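Drakstead open day: a morning with the kitchen robots and their rule book

I left home before breakfast to get to the Jomance open day in Drakstead, which was silly, seeing that the doors opened well after breakfast and the only coffee nearby was in the gas station. Still, I got a parking spot! I signed up back in May, when I read that they would be letting visitors look at their house rules for robots working in home kitchens. I know, I know. Some people go to the beach. But I write up safety procedures for a living (bakery equipment, mostly mixers and slicers), and I've wanted to see how a place like this handles the boring half of the work.

You get a badge, a floor plan and a copy of the rules, printed on yellow card, 9 rules on one sheet. I liked that a lot. Our slicer manual runs to 40 pages and I'd bet money that most of it has never been read. The guide told us the long version exists too, and that the card is what people really work from. They're on their third edition, and the old ones hang by the door with the changes marked in pen.

The rule that got the most talk in our group was the one on resetting. Before every run the layout gets checked against a written list, and if a thing is off its spot you fix it and note it down. Another one I copied out word for word: "Hands stay off the counter until the operator has said clear and heard it said back." We do the same with mixers, except ours takes three paragraphs to say it. There's also a rule for props. Anything that could shatter, spill or cut has to be signed in by name, and if a stand-in will do the job, you use the stand-in.

I had a good long look at the kitchen counter, marble pattern and all, with the mosaic tiles behind it — nicer than my own kitchen, to be frank.
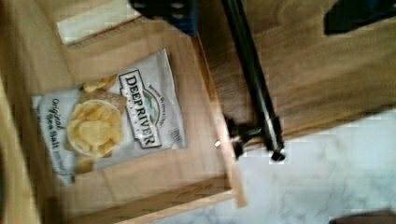 Deep River, Original Sea Salt.
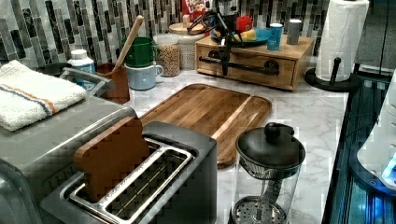
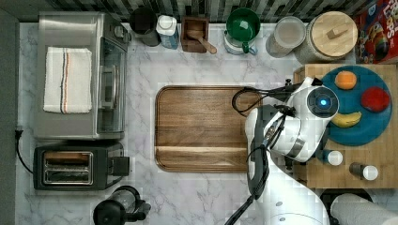 Fruit on the teal plate. 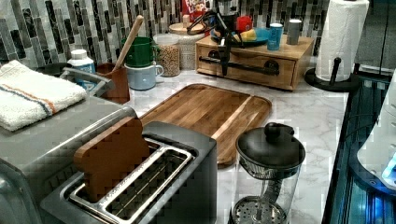

Page last changed: 2026-01-20

The slice of bread in the toaster is my favorite example of the stand-in rule. It's a wooden block, cut with a bumpy top like a real crust, and I wanted to take it home. No crumbs, same shape every time, and it won't go stale over a long weekend. The glass French press is the other side of that rule, and I asked about it. Glass is allowed, but it goes on the sign-in sheet and gets looked over for chips at the start and end of a shift.

The drawer box with the long black handle led to a proper argument (a friendly one) between two of the visitors. One felt that a drawer should always be tested with nothing on top of the box, so that you only have one thing that can go wrong. The other said real kitchens have stuff piled on everything and you may as well face it. The card sides with the second view, with a condition: start at the slow speed setting, and move up only when the log for that setting is clean. Then somebody asked what "clean" means and we lost ten minutes. I was in heaven.

Now for my one grumble. The rules say very little about cables. There's half a line about keeping them "tidy," and tidy isn't a rule, it's a wish! If I were editing the card I'd want to know how much slack is allowed, and who checks it. I wrote that on my feedback form. In capital letters, I'm afraid.

After lunch (soup, decent rolls) there was a short talk on logging. Jomance keeps its records in a system called Nistatau, and last year it took in 3,000 run sheets, of which 2,000 had a comment filled in by a person. The speaker was pleased with that and I would be too. At my work the comment box mostly says "ok." They had a nice habit I'm going to steal: the comment goes in before the operator sees the score, so it doesn't just repeat the score back.

The last stop was the Ha room, a little side room where new operators train. I only got a few minutes in there as the group ahead ran over. It has the same yellow card on the wall, blown up to poster size.

If you go, wear flat shoes, and ask for a spare copy of the card at the front desk. They gave me two.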